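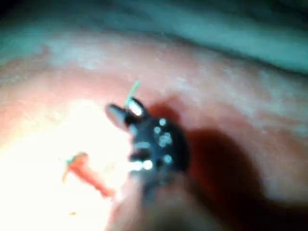 Home Products Sutures Storage Support Contact

Trasby Suture Cabinet

The Trasby is a wall-hung or free-standing cabinet for boxed sutures, made for theatre stores, veterinary practices and teaching rooms. It keeps boxes upright with the end label facing out, so that staff can read the size and expiry date without taking anything off the shelf.

The cabinet comes in two widths. Both have the same depth and the same door, and they can be fixed side by side with the joining plate supplied. The body is powder-coated steel in white or light grey. The doors are clear and lift off for cleaning.

Shelves and dividers

Each cabinet has four sloping shelves. Boxes slide forward as the front one is removed, and new stock goes in from the back when the shelf is pulled out. Most customers find this is enough to keep older stock moving first, though we still suggest a date check when the shelves are filled.

Dividers clip into a slotted rail and move without tools. Standard dividers suit the usual box of single-strand packets. If you keep wider cartons, or loose packets in trays, ask for the Prilus divider - it has a lower front lip and can be set further apart.

Labels

Label holders run the full length of every shelf. Blank cards are included, along with a sheet of coloured strips for marking absorbable and non-absorbable stock. Many hospitals already have their own colour scheme, so the strips are left off unless you put them on. 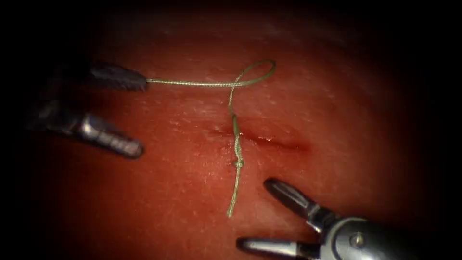 Locking

The standard door has a magnetic catch. A key lock or a push-button lock by Lüthi can be fitted at the time of order. The push-button lock can also be added later by our fitters, but the key lock can't, as the door panel is cut differently.

Cleaning

Wipe down with a mild detergent and a soft cloth. Alcohol wipes may be used on the steel parts. Do not use them on the clear doors, which will go cloudy over time. Shelves and dividers can be taken out and washed by hand.

Delivery and fitting

Cabinets are sent from our Lirkcombe warehouse in a single carton, with the shelves packed inside. Wall fixings are not included because the right type depends on the wall. Please allow two people for lifting.

Fitting can be booked with your order. Our fitters will need clear access to the wall and a note of any pipes or cables behind it. Old cabinets can be taken away on the same visit if they have been emptied.

Spares

Doors, rails, dividers and label holders are kept in stock for current models. For cabinets bought before the June change of hinge, send us the serial number from the plate inside the left-hand panel - the older doors have a different pin. Spares enquiries go to Hacer Yalçınkaya, and quotations for whole store rooms to Ambros Ruchti.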